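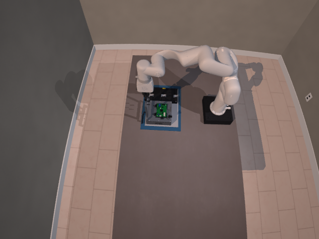 Opinions > Robotique > Apprentissage par démonstration

Dernière mise à jour : février

On continue de présenter la téléopération comme un pis-aller, une façon de collecter des trajectoires quand le guidage manuel est impossible. Je défends la position inverse pour les tâches d'assemblage électronique.

Lorsqu'un opérateur saisit le bras et le conduit vers une carte, il perçoit l'effort dans sa main. Cette information n'est pas dans l'enregistrement, sauf capteur dédié, et la politique apprise hérite de gestes dont la cause lui échappe. En téléopération, l'opérateur décide avec les observations que le robot aura lui aussi. Il est plus lent, il hésite au-dessus de la carte, il corrige. Ces corrections sont des données.

Chez Mesel, nous avons retenu 455 démonstrations sur 526, en simulation, avec un bras blanc à base fixe et une carte verte posée sur son support gris. Passer à 2000 n'aurait d'intérêt qu'en variant la pose initiale de la carte. Le volume seul ne corrige pas un protocole biaisé.

Reste le coût : il faut former les opérateurs, et la latence dégrade l'approche finale. Je le tiens pour acceptable.

Commentaires (2)

Birthe Lykkegaard
Et le contact simulé ? Vos corrections valent ce que vaut le modèle de frottement.

Lok-yiu Wu
D'accord sur le fond. Chez Stosis on garde le guidage manuel pour les points de passage, le reste à distance.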